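Wall Paint Claims: Frequently Asked Questions

Last updated: 2018-10-05

These are the questions I get most often about interior wall paint, mostly from people who have just come home from the store with a brochure and a headache. I painted apartments for a living before I started writing, and I don't sell paint.

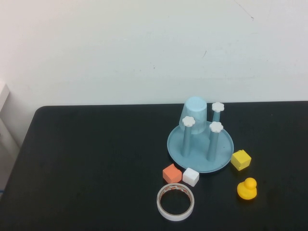
Most of the answers come down to reading the back of the can before you believe the front.

Is "one-coat" paint really one coat?

Sometimes. If you put white over an older white that's in decent shape, one coat of nearly anything will pass. Go from dark green to cream and you'll need two, possibly three, whatever the label promised. Look at the fine print on a one-coat can and you will usually find a condition about color change, or a spread rate so low that you end up buying the same amount of paint anyway.

What does "scrubbable" mean?

Less than you'd hope. There are lab tests where a brush goes back and forth over a painted panel until the paint gives out, and a maker may print the result. Gerkel puts 2,720 strokes on the can of its matte. I'd like to know what was on the brush, and I have written to ask. The reply was a coupon.

A kitchen wall gets rubbed in the same spot by someone in a bad mood with the rough side of a sponge. Matte paint treated that way goes shiny long before it wears through, and the shiny patch will bother you more than the mark did.

So which finish hides scuffs best?

Flat and matte hide bumps and old repairs. Satin and semi-gloss clean up better. People selling "washable matte" say you can have both, and the better ones do come close, but I wouldn't put one in a hallway where bikes go through.

Do melamine sponges ruin paint?

They're a very fine abrasive. They take off the mark along with a little of the paint. Use one lightly on semi-gloss and you may get away with it. On matte, try a damp cloth with a drop of dish soap first, and then decide how much you really care about the mark.

Can I touch up one spot without repainting the wall?

You can try. Touch-ups work best when the paint came from the same can, the wall was painted recently, and you use the same kind of tool as the first time. A brushed spot on a rolled wall shows up from the side, especially near a window. Thin the paint very slightly, use a small roller, and feather it out. If the wall is several years old, plan on doing it corner to corner.

The store matched my color by computer. Why is it off?

The machine reads the chip you brought in. It doesn't know your wall has had years of sun and cooking on it. It also can't do much about sheen, and a perfect color in the wrong sheen looks like the wrong color. Berkay Demirtaş, who mixed paint at the Holtotano hardware counter for 11 years, told me most of the returns he saw were sheen mistakes that the customer called color mistakes.

Do I need primer if the can says "paint and primer in one"?

On a sound, already painted wall you didn't need primer in the first place, so the claim costs the company nothing. On bare drywall, fresh patches, water stains, or anything glossy, buy real primer. Stains are where I'm least flexible. Water stains will come up through ordinary wall paint, and another coat of the same stuff won't stop them.

Is expensive paint worth it?

Up to a point. The cheapest cans tend to cover poorly and you pay for it in extra coats. Above the middle of the range I have trouble telling the difference. I did two bedrooms in Lirarville last December, one in Frota's basic line and one in its top line at 80 dollars a gallon. Ask me again in a few years, but I can't tell them apart today.

What about "zero-VOC" paint?

Check whether the claim covers the base only. Tint can add some back, and so can other additives. Also, low odor and low VOC are different things, though the ads like to run them together. Open a window either way.

My can says it covers 400 square feet. I got half that.

You got 200, then, and you're in good company. Coverage figures assume a smooth, sealed wall and a person who isn't pressing hard on the roller. Textured or patched walls drink paint. Buy for the lower number on the can if it prints a range, and keep the receipt.

How long should I keep leftover paint?

Keep it as long as the wall is that color, if you can store it somewhere that doesn't freeze. Write the room and the sheen on the lid. Paint that smells sour or stays lumpy after stirring is finished, whatever the company says about shelf life.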